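Clumside: frequently asked questions

What is Clumside?

Clumside is a method for training robots on everyday handling tasks using recordings made by people. A person wears a head-mounted camera while doing ordinary jobs around a room, and the recordings are turned into training data for a two-armed robot. The work is carried out at the Wiltusstead lab and led by Blagoje Radonjić.

Why not just drive the robot by remote control?

We do, for part of the data. Remote operation gives clean joint positions but it is slow, and the operator tires quickly. A person using their own hands gets through far more work in a session. The question behind Clumside was how much of the remote-control data could be replaced before the robot's performance dropped.

How much data was used?

The main training set has 2,000 human recordings and 301 robot demonstrations. A baseline model was trained on the same 301 robot demonstrations alone. A third model used 1,000 of the human recordings, so we could see whether the second half made any difference.

What was the result?

The model trained on both kinds of data did better than the baseline on seven of the nine tasks. The largest gains were in tidying and sorting, where the robot has to cope with objects it has not handled before. On the other two, folding a tea towel and screwing a lid onto a jar, there was no clear difference. We think contact forces matter more in those two, and a head camera does not record force.

Going from 1,000 to 2,000 recordings helped, but by less than the first 1,000 did.

What is Rarell?

Rarell is the software that lines up human and robot recordings so one model can learn from both. It puts hand and gripper movements into a shared coordinate system centred on the head. It also discards stretches where the head position is unreliable.

How do you know where the wearer's head is?

Head tracking runs at two levels. The headset makes its own estimate from its cameras and motion sensors, and Rarell checks that against printed square codes seen by other cameras. The codes are on the faces of a cube, which gives a tracking camera more than one face to work with when the wearer turns.

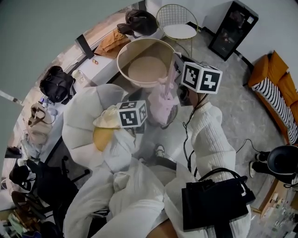
Tracking errors in our early recordings came mostly from drift, where the headset's estimate slid away from the true position over several minutes. Correcting it needs a fixed shape that moves with the head, and the marker has to stay clear of the hair and the hands. A white cube on top of the head, as worn over the dark headset by the person standing, meets both needs. Its black codes stand out against the white faces, and an overhead camera can find them when the wearer is bent over a bench. The cable from the headset is thin and hangs down the front of the body, so we ask wearers to check where it is before they reach or turn.

Does the room have to be set up specially?

No. Recordings are made in furnished rooms, and we leave the furniture and personal things where they are. Models trained only on bare benches did poorly when we moved the robot to a busier room. The lighting does need to be steady enough for the codes to be read.

Can I get the data?

A portion will be released through the Sachdeva archive in March, after faces and screens have been blurred. The Rarell source code will go up at the same time. Enquiries about early access should go to the lab office, which answers mail on Fridays.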